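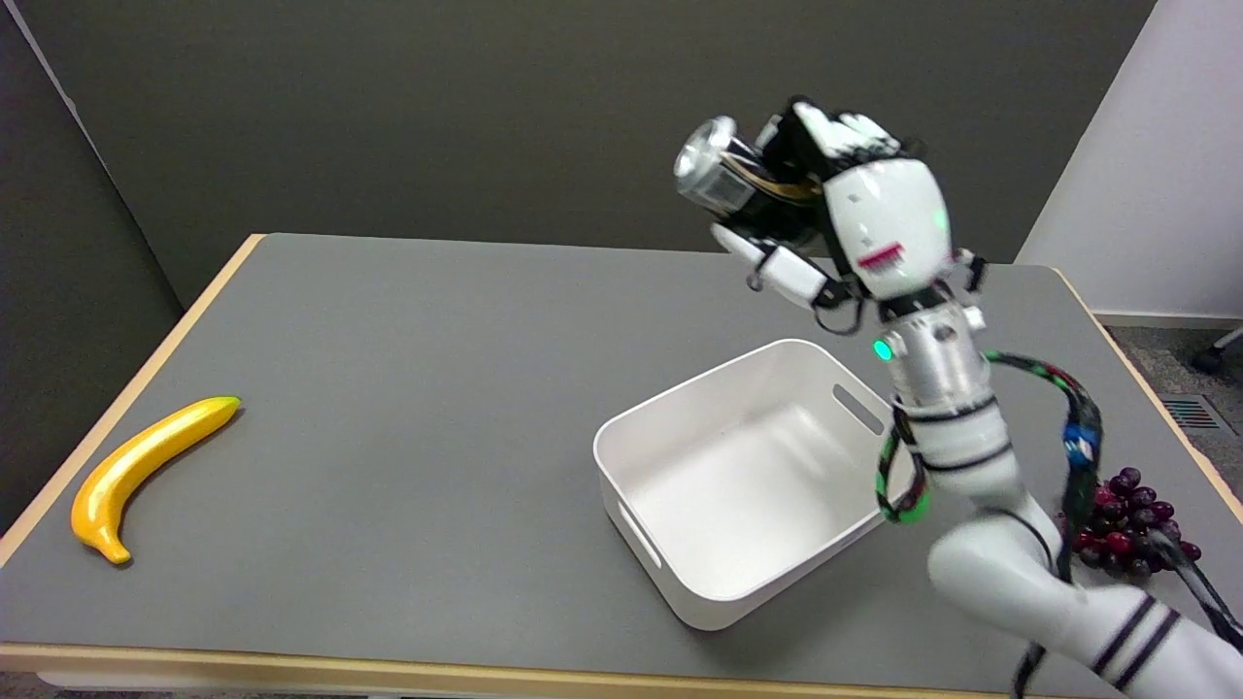 Silver metal can with dark label and gold-colored accents, above a gray tabletop with a white storage bin and a yellow toy banana.

Betanmont Introduces Vastel Sorting Set for Household Skills Training

10 November 2022. Betanmont has released Vastel, a set of table-based materials for teaching grocery sorting and storage in training kitchens and adult skills programs.

Each set contains 84 pieces, divided into packaged goods and molded produce, together with 13 storage bins. The bins are white plastic with rounded corners and a handle cutout at each end, and can be carried with one hand or two. Produce pieces are glossy plastic and can be wiped clean with a damp cloth and mild detergent. Metal cans are supplied sealed and keep their labels, so that trainees read and sort by the same markings found on a pantry shelf.

The set is intended for use on a flat table with clear space on at least two sides. Exercises begin with a single bin and a small number of items and progress to full shelf restocking. The instructor guide covers 3 levels of difficulty.

"Programs asked for pieces of different shapes in the same exercise," said Zorica Nikolovski, product manager at Betanmont. "A can rolls and a banana does not stack. Trainees have to plan the bin before they fill it."

Vastel replaces the Zaltovska pantry kit, which was withdrawn in July. Replacement bins for the earlier kit remain available to order, and its lids do not fit the new bins.

Orders ship in two cartons. Replacement pieces are sold individually.

Press contact: Arnar Skov, Betanmont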